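**Ticket: gripper spend, Nutham line — soft fruit**
Status: open, waiting on quote
Raised by: Yao-tsung Kwan
Priority: medium (high if we miss the April order window)

**Problem**
Budget sheet has one line for "gripper, fruit" and no model against it. Purchasing bounced it. They want a part, a price and a reason by end of month or the money goes back in the pot.

**Log**

09:10 — Rang Kunder. Their standard two-finger is in stock, the padded one is a 17 day lead. Price gap is 500 per pair before delivery. Asked for it in writing.

09:40 — Belmonte quote came in. Cheaper, but no spare fingertips listed. Sent it back, asked for tips as a seperate line. We got stung on that with the last arm.

10:25 — Sim loaded, strawberry model in, plain two-finger. No crash this time. Old driver was the fault, see closed ticket. 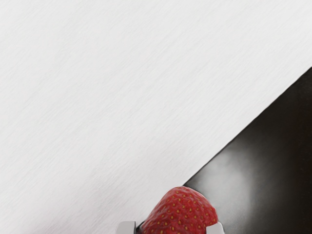 11:05 — Fingertips are what we need to budget for, more than the gripper body. Body lasts, tips are a consumable and we've never had a line for them. Want 2 spare pairs per arm in the first order. Also want the shape settled before anyone signs. The sim fingers are plain blocks with a smooth front, and the right one sits across the lower side of the berry, over the red skin. If we buy something that wide we need to know how much fruit it covers when the inspection camera looks at it. Sim won't tell us about bruising so no point asking it.

11:30 — Asked Altonitz if they'd lend a padded pair for a trial. They will, but want a deposit and we pay carriage both ways. Put it under trials, NOT capital. Finance mixed these up before.

13:50 — Kunder quote in writing. Matches the phone price. Delivery extra, not stated how much. Chased.

14:15 — Lighting: someone asked if the trial bench should have a dark top or a white one. Don't know yet. Leave out of this ticket, raise a new one, it's a different cost code.

15:00 — Belmonte again. Tips can be added but only in packs. Pack size to follow. If its a big pack the saving is gone.

**Workaround for now**
Put Kunder padded price in the sheet as a placeholder, mark it "subject to trial". Don't raise the PO.

**To do**
- Delivery cost from Kunder
- Pack size from Belmonte
- Deposit figure from Altonitz, then get sign-off at Nutham
- Add a consumables line for tips, this year and next
- Check the wrist mount fits both makes — an adaptor plate would be extra and nobodys priced one

Will update once Kunder ring back. Please don't close this.

— Y. Kwan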